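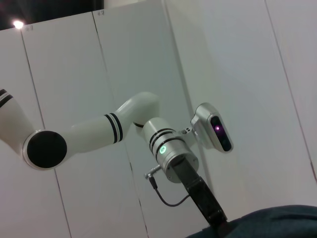 4 Aufnahme einrichten

In diesem Kapitel wird das Aufnahmegerät Zelura für den Mitschnitt einer kleinen Besetzung vorbereitet, zum Beispiel Saxofon und Schlagzeug im selben Raum. Netzteil, Speicherkarte und Sprache müssen bereits nach Kapitel 3 eingerichtet sein. Wer das Gerät mit der Software Noiphan am Rechner betreibt, liest zusätzlich Kapitel 7.

Stand dieses Kapitels: 2. Aug. 2021. Die Menübezeichnungen beziehen sich auf die Gerätesoftware vom Juli. Bei älteren Versionen heißt das Menü »Session« noch »Projekt«, die Reihenfolge der Einträge ist gleich.

4.1 Aufstellung der Mikrofone

Die Zelura hat 8 Mikrofoneingänge. Für ein Duo aus Saxofon und Schlagzeug reichen meistens vier davon: einer für das Saxofon, zwei für die Overheads und einer für die Bassdrum. Die Snare kann an Eingang 5 dazukommen.

1. Die Musiker so aufstellen, wie sie spielen wollen. Blickkontakt geht vor Trennung der Signale, besonders bei frei improvisierter Musik.

2. Das Stativ für das Saxofon seitlich versetzt aufbauen und das Mikrofon auf die Mitte des Korpus richten. Ein Mikrofon direkt vor dem Schallbecher überträgt die tiefen Töne zu laut und die Klappengeräusche der oberen Hand kaum.

3. Das Mikrofon mit der unempfindlichen Seite zum Schlagzeug drehen. Bei Nierencharakteristik ist das die Rückseite.

4. Die beiden Overheads über dem Schlagzeug aufhängen. Den Abstand zur Mitte der Snare mit einer Schnur prüfen, er muss für beide Mikrofone gleich sein.

5. Das Bassdrum-Mikrofon zuletzt aufstellen und das Kabel so verlegen, dass es das Pedal nicht berührt.

6. Alle Stative mit der Flügelschraube sichern. Bei Galgenstativen ein Standbein unter den Ausleger drehen.

Hinweis: In kleinen Räumen mit glatten Wänden klingen die Becken auf dem Saxofonmikrofon oft scharf. Eine Wolldecke hinter dem Saxofonisten hilft mehr als jede Einstellung am Gerät.

4.2 Eingänge belegen

1. Den Regler »Main« und den Kopfhörerregler ganz nach links drehen.

2. Prüfen, ob die Phantomspeisung ausgeschaltet ist. Die Leuchte »48 V« darf nicht rot leuchten.

3. Die XLR-Kabel einstecken, bis sie einrasten. Folgende Belegung wird empfohlen:
Eingang 1: Saxofon
Eingang 2: Bassdrum
Eingang 3: Overhead links
Eingang 4: Overhead rechts
Eingang 5: Snare (falls vorhanden)

4. Für Kondensatormikrofone die Phantomspeisung einschalten. Der Schalter wirkt immer auf eine Gruppe von vier Eingängen.

5. Eine halbe Minute warten, bevor der Kopfhörer aufgedreht wird.

Achtung: Alte Bändchenmikrofone können durch Phantomspeisung beschädigt werden. Ein Bändchenmikrofon gehört an die Eingänge 5 bis 8, wenn an den Eingängen 1 bis 4 die Speisung eingeschaltet ist. Im Zweifel die Anleitung des Mikrofons lesen.

Achtung: Kabel niemals bei eingeschalteter Phantomspeisung und aufgedrehtem Kopfhörer umstecken. Der Knall kann das Gehör schädigen.

4.3 Session anlegen

1. Taste MENU drücken und »Session« wählen.

2. »Neu« wählen und mit dem Drehrad bestätigen.

3. Einen Namen eingeben. Erlaubt sind Buchstaben, Ziffern und der Bindestrich. Umlaute werden auf der Karte als ae, oe und ue gespeichert.

4. Abtastrate festlegen. Die Abtastrate gilt für die ganze Session und lässt sich später nicht mehr ändern. Für eine Veröffentlichung auf CD 44,1 kHz wählen, für die Vertonung von Filmen 48 kHz.

5. Wortbreite auf 24 Bit stellen. 16 Bit spart Platz, lässt aber wenig Reserve für leise Passagen.

6. Unter »Spuren« die belegten Eingänge aktivieren. Nicht belegte Eingänge bleiben aus, sonst legt das Gerät leere Dateien an.

7. Mit »Speichern« abschließen. Auf der Anzeige erscheint die verbleibende Aufnahmezeit.

Mit der Karte aus dem Lieferumfang zeigt das Gerät bei vier Spuren, 44,1 kHz und 24 Bit fast 521 Minuten an. Der Wert sinkt mit jeder weiteren Spur. Er wird erst nach dem Speichern der Session neu berechnet.

Hinweis: Eine Vorlage erspart bei wiederkehrenden Besetzungen die Schritte 4 bis 6. Dazu die fertig eingerichtete Session markieren, SHIFT halten und »Als Vorlage« wählen. Die mitgelieferte Vorlage »Bistcombe« ist für Schlagzeug mit vier Mikrofonen gedacht und enthält keine Spur für ein Blasinstrument.

4.4 Pegel einstellen

Improvisierte Musik hat große Lautstärkeunterschiede. Beim Soundcheck wird fast immer leiser gespielt als später bei der Aufnahme. Der Pegel wird deshalb niedriger eingestellt, als man es von Probeaufnahmen gewohnt ist.

1. Alle Gain-Regler ganz nach links drehen.

2. Den Schlagzeuger bitten, laut zu spielen, mit Crashbecken. Den Gain an Eingang 3 aufdrehen, bis die Anzeige an den lautesten Stellen -12 dB erreicht.

3. Eingang 4 auf denselben Wert stellen. Wenn die Overheads danach unterschiedlich laut sind, zuerst den Abstand nach 4.1 prüfen und erst dann den Gain verändern.

4. Eingang 2 und gegebenenfalls Eingang 5 ebenso einstellen.

5. Das Saxofon allein einstellen, dabei auch überblasene und sehr tiefe Töne spielen lassen. Zielwert ist ebenfalls -12 dB.

6. Beide zusammen spielen lassen, ein paar Minuten lang, ohne Vorgaben. Die Spitzenwertanzeige beobachten.

7. Leuchtet die Anzeige CLIP auf, den betreffenden Gain um eine Rasterstufe zurücknehmen und Schritt 6 wiederholen.

Hinweis: Der eingebaute Limiter ist ab Werk ausgeschaltet. Er wirkt vor der Aufnahme und kann nachträglich nicht entfernt werden. Für Becken und Snare wird er nicht empfohlen.

4.5 Kopfhörermischung

Die Zelura hat 2 Kopfhörerausgänge mit getrennter Mischung. Spielen die Musiker im selben Raum, wird oft ganz auf Kopfhörer verzichtet. In diesem Fall Ausgang A zum Abhören verwenden und Ausgang B stumm schalten.

1. Taste PHONES drücken und A oder B wählen.

2. Mit den Fadern die Mischung einstellen. Die Fader beeinflussen in dieser Ansicht nur den Kopfhörer und nicht die Aufnahme.

3. Bei Bedarf unter »Effekt« den Hall einschalten. Der Hall wird nicht mit aufgenommen.

4. Taste PHONES erneut drücken, um zur normalen Ansicht zurückzukehren.

Achtung: Offene Kopfhörer in der Nähe eines Mikrofons können eine Rückkopplung auslösen. Kopfhörer, die nicht getragen werden, stumm schalten oder abziehen.

4.6 Probeaufnahme

1. Taste REC drücken. Die Taste blinkt, das Gerät ist bereit.

2. Taste PLAY drücken. Die Taste REC leuchtet dauerhaft, die Aufnahme läuft.

3. Vor dem ersten Ton einige Sekunden Stille aufnehmen. Der Abschnitt wird später zum Beurteilen des Grundgeräuschs gebraucht.

4. Nach dem letzten Ton warten, bis die Becken ausgeklungen sind, dann STOP drücken.

5. Die Aufnahme über Kopfhörer abhören, zuerst alle Spuren zusammen, dann jede Spur einzeln mit SOLO.

6. Take mit DELETE löschen oder mit dem Drehrad umbenennen.

Während das Symbol für die Speicherkarte blinkt, darf die Karte nicht entnommen und das Gerät nicht ausgeschaltet werden. Nach langen Takes kann das Schreiben etwas dauern.

4.7 Wenn etwas nicht funktioniert

Kein Signal an einem Eingang: Kabel tauschen. Prüfen, ob die Spur in der Session aktiviert ist und ob das Mikrofon Phantomspeisung benötigt.

Brummen auf allen Spuren: Alle Geräte an dieselbe Steckdosenleiste anschließen. Dimmer im Raum ausschalten.

Overheads klingen dünn und hohl: Im Kanalmenü probeweise die Phase von Eingang 2 umkehren. Wird der Klang voller, die Einstellung beibehalten.

Meldung »Karte zu langsam«: Die Karte im Gerät formatieren. Dabei werden alle Daten gelöscht. Tritt die Meldung wieder auf, eine Karte aus der Liste im Anhang verwenden.

Aufnahme bricht ohne Meldung ab: Steckverbindung des Netzteils prüfen. Bleibt der Fehler bestehen, die Seriennummer von der Unterseite des Geräts notieren und den Kundendienst von Pornitico verständigen.

Weiter mit Kapitel 5, Takes schneiden und exportieren.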